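An afternoon at the Pavari open house

The bus to Wundildale lets you off at a roundabout with a garden center on one side and a tire shop on the other. Pavari is behind the tire shop. I walked past it twice. The sign on the door is the size of a paperback, and the arrow under it points at a hedge.

I had signed up months earlier, back when December seemed like a reasonable time to stand in a parking lot, and my ticket said 2 p.m. At 2 p.m. there were a dozen of us being handed visitor badges by a young man who had run out of lanyards. Mine came on a piece of string. We got a cup of coffee each and a ten-minute film with a lot of sunrise in it, and then Lizeth Chambi came to fetch us and things picked up.

Chambi runs what the company calls the teaching floor. She was quick to say that the name was not her idea. It is one long room where people spend their days getting robot arms through small chores, over and over, so that a computer can be given the recordings and asked to work out the chore for itself. Each go at the chore is called an episode. An episode might last half a minute. The target for the current job, which is picking up trash and putting it in a bin, is 2000 of them, and the tally was written on a whiteboard by the coffee machine. Somebody had drawn a small tombstone next to it.

A man in a good coat asked why they didn't just program the thing. Chambi had clearly been asked this before lunch as well. You can write a program for a box, she said, or for a brand-new bottle standing up straight. Then somebody steps on the bottle. After that it has a shape no one has ever measured, and the next one has a different shape, and you would be writing programs until you retired. So you show the machine a great many squashed bottles and hope it gets the general idea. I have trained a puppy on much the same theory, with mixed results.

We were allowed up to the tape line at the trash station, three at a time.
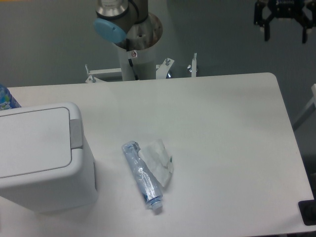
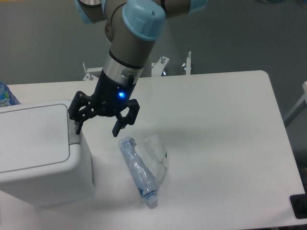

The bottle, the bin and the gripper at the trash station.

The person doing the work was Yaneth Llanos, who steers the arm from a chair using a pair of hand controls. She used to drive a forklift for Trustum, the cold storage people, and said this was warmer. She did several episodes while we stood there breathing down her neck. What surprised me was how slow it is. You come in expecting a factory and get something closer to watching a careful aunt take a splinter out. The fingers open, they come down, they think it over. When one try went wrong and the bottle skidded, I assumed she would throw the recording away. She kept it, fished around for a better angle and got the bottle on the second grab. The misses are useful, apparently, as long as you also show how to get out of them. An episode where everything goes right teaches the machine that everything goes right.

She also told us she isn't allowed to be too good at it. In her first weeks she found a clever sideways scoop that saved a few seconds, and used it for a whole morning. The trained model then tried the scoop on everything, including things that should never be scooped. All of that morning's work had to go. Now there is a sheet of rules about how to approach, how long to pause and when to vary the starting position, and she follows it with the face of someone filling out a customs form.

The bottles themselves are a sore point. I had pictured a bag of trash from the cafeteria, but the crushing is planned too. They want some flattened, some twisted, some with the cap on and some without, and left to themselves people all crush a bottle the same way. For a while the staff took turns. Then Bermúdez from accounting turned out to have an unusually varied grip, and he now gets called downstairs when supplies run low. He was pointed out to us across the room, and waved.

At the end they ran the model by itself, at another station, with the controls hung up on a hook so we could all see there was no trick. It had been trained on the first part of the collection only. We got 12 attempts. It put nine in the bin, dropped two, and spent the last one hovering politely over a bottle until Chambi called time. The man in the good coat said nine was not bad. Llanos said it depended on whether you were the floor. She then typed something in, and I gather our three failures went onto a list of situations she would be acting out the following week.

Questions went on for a while. Yes, the arms stop if you bump into them. No, we could not bump into one to check. Someone wanted to know if it could do dishes and was told, with great patience, that glasses were next year.

Some practical notes for anyone going to the next one. The tour is free but you have to book. Wear flat shoes, as there is a cable ramp every few yards. The teaching floor is kept cool, so hang on to your coat. The last bus back leaves at 5:40, from the garden center side, and the driver does not wait. Ask me how I know, or ask the tire shop, who very kindly let me sit in their office.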